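Ticket 2246: Subtitles drift out of sync in second half of screener
Product: Ciketico player, web version
Opened by: Marietjie Buthelezi
Assigned to: Themba Adams
Priority: normal
Status: closed

Marietjie Buthelezi, 9:10 am
I'm reviewing a feature film from the Ntuli screening library and the English subtitles go wrong partway through. The first hour is fine. After the intermission card the lines come up early, and by the courtroom part they are far enough ahead that I'm reading answers before the questions have been asked. I don't speak the language, so I can't finish the review like this. Chrome on a laptop, home connection. I've reloaded the page and signed out and back in. Same result.

Themba Adams, 9:42 am
Thanks. Can you tell me whether the gap keeps growing, or jumps once and stays the same? Please also try the downloaded copy if your account allows it.
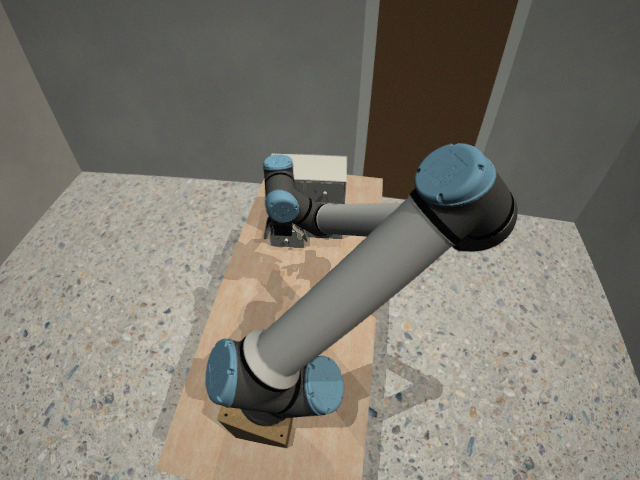
Marietjie Buthelezi, 10:25 am
It jumps once, right at the intermission card, and then stays the same. I timed a few lines against the actors and the subtitles are early by 3 seconds or a bit more. My account doesn't have downloads. A colleague, Mandla Sithole, is reviewing the same film for radio and he has it too, on a tablet.

Themba Adams, 11:05 am
Reproduced here on two browsers, so it isn't your laptop. A single jump usually means the picture and the subtitle file come from different cuts. I've asked Drahomíra Kolář at Dradex, who prepared the subtitles, which cut she was working from.

Drahomíra Kolář, 1:30 pm
We timed to the festival cut. That one has no intermission card. If the distributor added a card, every line after it needs to move later by the length of the card. Our file has around 1000 lines and roughly the last half would be affected. The fix is one offset and we don't need to retime by hand. Please send me the exact length of the card.

Steps taken

1. Compared the library copy with the festival cut. The only difference found is the intermission card, which runs 84 frames at 24 frames per second, so 3.5 seconds.

2. Sent the length to Dradex and received a corrected subtitle file. Line 600 onward was checked against the dialogue up to the end credits.

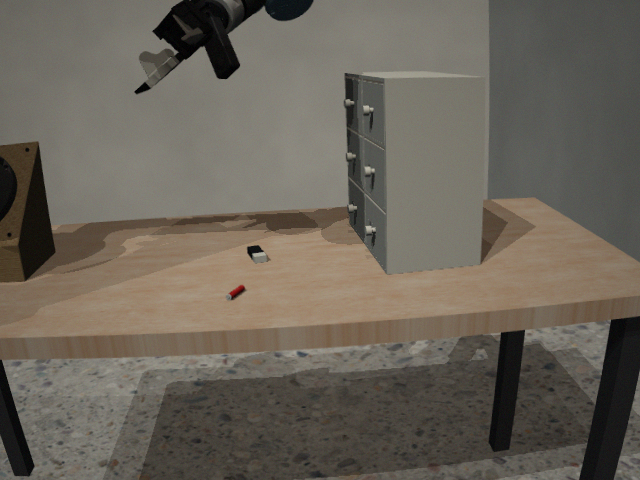
3. Uploaded the new file to the Ntuli library and cleared the old one from the server cache.

4. Asked both reviewers to close the player fully and open the film from the library page. The old file can stay in the browser if the tab is only refreshed.

Marietjie Buthelezi, 4:50 pm
Working now. I watched from the card to the end and the lines match. Can the review deadline be moved? I lost most of the day on this.

Rochelle Whitcombe, 5:15 pm
I handle press access for this title. Both of you have until noon tomorrow and your links will stay open until then.

Themba Adams, 5:20 pm
Closing. The French subtitles were made from the same cut and are being checked under a separate ticket.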